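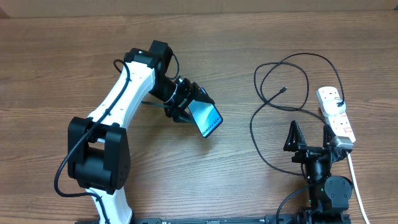
Judit Jakab wrote in to say that my return rate figure from the last post was wrong, and that I had divided returns by orders when I should have divided by units. She is correct. An order with three items in it and one return counts as one in my old sheet and as a third in hers. I have redone the numbers below using units.

Blog > Running the shop > Returns

The old method gave me a rate of 17 percent. By units it is 9 percent. Neither number is good for kitchen textiles, but the second one changes where I look for the problem. Under the old method, large orders looked bad because a single returned napkin marked the whole order. Under the new one, large orders are fine and the trouble sits in single-item orders, nearly all of them table runners.

I sell runners in two lengths. The listing gave the length in the title and again in the size menu. Buyers were still picking the short one for tables that needed the long one. I went through the return notes and sorted them by reason code. The codes I use are:

SZ – wrong size
CL – color differs from listing
DM – damaged in transit
CM – changed mind
OT – anything else

Most runner returns were SZ. A few were CL, and those were all the same gray, which I have since renamed from "stone" to "warm gray". The name was my fault. The supplier calls it stone and I copied their sheet without thinking about it.

For SZ I tried two changes, one after the other so the results would not get mixed up. The first was to put the table length in the size menu beside the runner length, so the option reads as the table it fits. The second was a line under the price telling people to measure the table and add the overhang they want at each end. I left each change alone for 300 units before looking at the results. The menu change brought size returns down clearly. The line under the price did nothing I could measure, and I took it out again.

Nataša Delić asked in the comments whether I could charge for return postage and be done with it. I looked into this in August, when Vunness raised their parcel rates. A prepaid label is paid for by me and comes to more than the margin on a short runner. If the buyer pays, I lose nothing on the label, but I expect fewer first orders from people who have not bought from me before. I don't have enough traffic to test that properly. For now the rule is that exchanges are free and refunds are at the buyer's cost, unless the item is faulty. It is written on the product page, on the order email and on the slip in the parcel, all in the same words. The wording used to differ between the three and I had to honor whichever version the customer quoted.

Restocking needs its own note. A returned runner can go back into stock only if the band is still on it and there are no fold marks other than mine. Anything else goes into the seconds bin and is sold at 80 percent of list. I record the seconds under a separate SKU with an S on the end. Before I did that, the stock count in Presell would drift, because a unit came back in under the normal SKU and went out at a different price, and the monthly margin report made no sense.

Presell has a returns screen but it does not let you split a line. If someone buys four and sends back one, you have to edit the quantity by hand and then add a manual refund – two steps, and the second one is easy to forget. I keep a text file open and tick them off. Castaño handles split lines properly, and I had a trial account there, but its import lost the variant names and I was not going to type them all in again.

The linen from Jinham is the other open item. Their last batch came up slightly short after the first wash. It is inside the tolerance on their spec sheet, so I can't claim for it, but it will show up as SZ if I do nothing. I am going to list the washed length for that batch and leave the rest of the text alone.

The corrected sheet is done for this year only. The older tabs still divide by orders, and I have marked them in the header row so that I don't compare the two by mistake. I will get to them when the spring stock has been counted.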